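Werkstattbesuch in Zineck – Greifer zum Selberhalten

Notizen vom Mittwoch, 9. Januar 2019. Schnell runtergetippt im Zug, sortiert wird später (vielleicht).

Eingeladen hatte Malou Kirkegaard, die ich noch vom Löten im Dezember kannte. Gemeinschaftswerkstatt, zweites Tor links, Klingel kaputt, also klopfen. Drinnen hell, weiße Wände, Wellblech-Decke in Weiß, viel mehr Platz als gedacht. Schuhe darf man anlassen. Kaffee gibts, Milch nicht.

Worum es geht: Die Gruppe baut handgeführte Greifer. Also keinen Roboterarm, sondern erstmal nur das vordere Ende davon, mit Griff dran, das ein Mensch in die Hand nimmt und damit Sachen macht, die später ein Arm können soll. Becher umstellen, Brett verschieben, so was. Das Projekt heißt Osagie, der Name war schon da bevor Malou dazukam, Herkunft ungeklärt. Der Arm selbst (Arbeitsname Trusthorpe) liegt noch in Teilen im Regal zuhause bei Vilhjálmur Grímsdóttir und kommt frühestens im Sommer.

Stand der Dinge

Version 4 vom Greifer ist die, mit der gerade gearbeitet wird. Version 3 hatte zu viel Spiel in der Fingerführung, Version 2 ist beim Zudrücken gebrochen, über Version 1 wird nicht geredet. Gehäuse kommt aus dem eigenen Drucker, wird danach geschliffen, von Hand, dauert ewig. Materialkosten pro Stück liegen laut Malou bei 200 Euro, ohne Kamera. Die Kamera ist der teure Teil und auch der Grund, warum alle so vorsichtig damit rumlaufen.

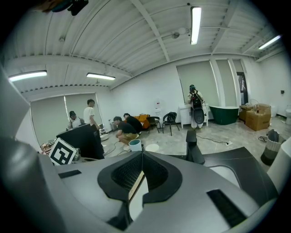

Die Marker waren das, worüber ich am meisten wissen wollte. Schwarzweiße Muster auf weißem Grund, die Software rechnet daraus aus, wo das Ding gerade ist und wie es gedreht ist. Klingt simpel, ist es nicht. Der auf dem grauen Gehäuse sitzt links und schräg, und mit dem Winkel hat Vilhjálmur wohl mehrere Abende verbracht – zu flach und er spiegelt, zu steil und man sieht ihn nicht mehr. Matt drucken hilft, matte Folie drüber hilft nicht, die wirft Blasen. Neonröhren an der Decke machens auch nicht leichter. Bei Tageslicht lassen sie deswegen die Rollos unten, die grauen, da kommt immer noch genug durch. Vilhjálmur hätte am liebsten alles mit LED-Flächen zugehängt, Malou ist dagegen, weil der Greifer ja später auch in normalen Wohnungen funktionieren soll.

Zweites Thema: Weitwinkel. Die Linse sieht fast den ganzen Raum und zum Rand hin biegt sich alles. Die Deckenträger sind im Bild krumm wie Bananen. Muss rausgerechnet werden, dafür gibt es eine Kalibrierung mit Schachbrett, die nach jedem Umbau neu gemacht wird. Wird gern vergessen. Letzte Woche 1720 Bilder aufgenommen und dann gemerkt, dass noch die alte Kalibrierung drin war. Alles nochmal.

Die Finger

Schwarz, austauschbar, zwei Schrauben. Vorher waren sie geklebt und das war Mist. Jetzt kann man in ein paar Minuten wechseln, falls man den Inbus findet. Der Inbus war gestern weg. Malou sagt, innen kommt bald noch eine dünne Gummischicht rein, weil glatte Tassen sonst wegrutschen, das Material ist bestellt bei Zolon und hängt seit Tagen irgendwo fest.

Hab selber einen in die Hand nehmen dürfen. Schwerer als er aussieht, aber der Schwerpunkt liegt ganz gut, nach ein paar Minuten merkt man eher den Zeigefinger als das Handgelenk. Feder etwas zu hart für mich. Vilhjálmur meint das ist Absicht, Malou meint das ist die falsche Feder. Wurde nicht geklärt.

Durchgang an der Arbeitsplatte

Geübt wird an einer schwarzen Platte mit eingelassenem weißen Becken. Zwei Greifer gleichzeitig, links und rechts, und das ist dann schon eine andere Nummer als einhändig. Man hat plötzlich keine Finger mehr und muss sich alles neu überlegen. Jeder Durchgang wird aufgezeichnet, wer sich vertut hört auf und fängt von vorn an, geschnitten wird nichts. Ziel für den Nachmittag waren 8 saubere Durchgänge, ich bin vorher gegangen und weiß nicht ob sies geschaft haben.

Tipps, die ich mitgeschrieben hab: Ellbogen nah am Körper. Nicht reißen. Vor dem Zugreifen kurz stehen bleiben, sonst ist die Aufnahme unscharf. Marker nie mit dem Ärmel verdecken (passiert ständig). Und auf die Kabel am Boden achten, da liegen einige, auch mitten im Raum neben dem Rucksack.

Mein eigener Versuch mit zwei Greifern: Tasse ja, Brett nein. Das Brett ist flach und liegt satt auf, man kommt nicht drunter. Der Trick ist wohl, es mit einer Seite über die Kante zu schieben und dann erst zu greifen. Hat mir keiner vorher gesagt, danke auch. 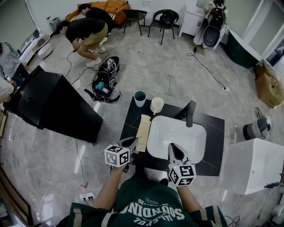
Was noch offen ist

Akku. Momentan hängt alles am Kabel, und das nervt beim Drehen. Eine Variante mit Akku im Griff ist gezeichnet aber nicht gedruckt, wird dann halt dicker. Malou will die Zeichnungen hochladen, sobald die Maße stimmen, Link reiche ich nach.

Software läuft auf einem älteren Rechner, Abgleich zwischen links und rechts ist noch nicht ganz synchron. Man merkt es beim Abspielen, die rechte Hand kommt ein bischen zu spät. Vilhjálmur vermutet den USB-Hub. Ich hätte auch auf den Hub getippt, hab aber keine Ahnung davon.

Wer hin will: vorher bei Malou melden, einfach vor der Tür stehen bringt nichts wegen der Klingel. Parken schlecht, Bus ok. Eigene Greifer mitbringen ausdrücklich erwünscht, auch kaputte. Ich fahr im Frühjahr nochmal hin, dann mit der Gummischicht und hoffentlich ohne Kabel.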